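Section 4. Sorting Your Bathroom Supplies Into Bins 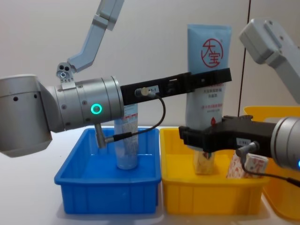 Figure 4-1. A light blue squeeze tube over three plastic bins.

Now for the fun part! You have your Grolow bins out of the box, rinsed and dry (see Section 3), and a whole cabinet's worth of tubes, bottles and packets waiting for a home. Most people finish this section in one evening, and a small bathroom goes much faster than that.

Before you start

Clear a tabletop or counter and wipe it down. You want a surface big enough for the bins to stand side by side with room left in front of them. Have a trash bag, a damp cloth and a marker within reach.

Caution: Prescription medicine does not belong in this system. Keep it where it is now, out of reach of children, and check the label for storage temperature.

4.1 Set out the bins

1. Place three bins in a row with the long sides touching.
2. Decide what each one is for. Our favorite starting set is Every Day, Now and Then, and Spares, but you may prefer to sort by person or by shelf.
3. Write the names on the paper tags from the Condden label sheet. Don't stick them on yet — you will almost certainly change your mind once, and that's fine.

4.2 Sort the tubes

Tubes go first. They are the awkward ones, and everything else fits in nicely once they have a place.

1. Pick up one tube at a time and close the cap until it clicks or stops turning.
2. Wipe the neck and cap with the damp cloth.
3. Look for a date on the crimped end or near the cap. Anything past its date goes in the trash bag.
4. Press the tube gently from the flat end toward the cap so the contents collect at the bottom.
5. Hold the tube upright above the bin you want and lower it in, cap down. If it has a narrow cap that won't stand by itself, lean it against the wall of the bin.
6. Turn the front of the tube toward you so that you can read the name from above.

Note: Two half-used tubes of the same product? Put the older one in Every Day and the other in Spares. You'll be amazed how much shelf space this frees up!

Note: Tall tubes may stick out above the rim. Measure the shelf where the bin will live before you fill it, or you'll be doing this step twice (ask us how we know).

4.3 Add bottles, jars and small packets

1. Stand bottles along the back wall of the bin, heaviest ones in the corners.
2. Set jars in front with their lids facing up.
3. Slide flat packets into the gaps at the sides.
4. Stop when the bin is full but you can still lift out any one item with two fingers.

Caution: Do not load a single bin with more than 2 kilograms. The rim can flex when you lift it.

Caution: Keep bleach and drain cleaner out of these bins altogether. Use the lidded Dreltano tub for those and store it low down, behind a latched door.

4.4 Label and shelve

1. Stick the tags on the short side of each bin, the side that will face out.
2. Carry the bins one at a time, with a hand under the base.
3. Slide them onto the shelf and check that the door closes.

Try living with it for a week. If you keep reaching past one thing to get to another, swap them. A quick look through the Spares bin every 90 days keeps the whole thing running, and it's a surprisingly nice ten minutes.

Replacement tags are part number 238. For kitchens and craft rooms, go to Section 5. For wall rails from the Kashyap range, go to Section 6.

Text by Johannes Kekana. Revised December 2022.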